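Le linge du mois de mars, en images

Bienvenue dans cette petite galerie, que je complète au fil des lessives ! Depuis que Kerttu Toivonen m'a transmis sa manière de plier (elle l'enseigne à l'atelier Vokdale, et je lui dois des placards enfin présentables), je prends un vrai plaisir à ce moment de la journée, en général vers 16 heures, avec la radio et un thé qui refroidit à côté.

Les tissus foncés, je les garde toujours pour la fin. On aligne les bords, on lisse du plat de la main en partant du milieu, et tant pis si les coins ne tombent pas tout à fait l'un sur l'autre.

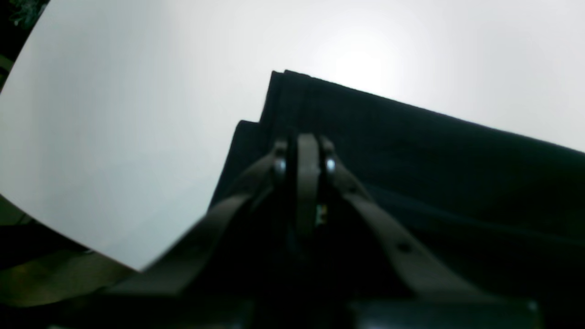
Pour les plis qui résistent, je laisse reposer la pile sous un gros livre, mon vieux catalogue Ikonen de plus de 900 pages, et je n'y touche plus jusqu'au soir. Le lendemain, tout part dans l'armoire, les couleurs sombres en bas et les claires à hauteur des yeux.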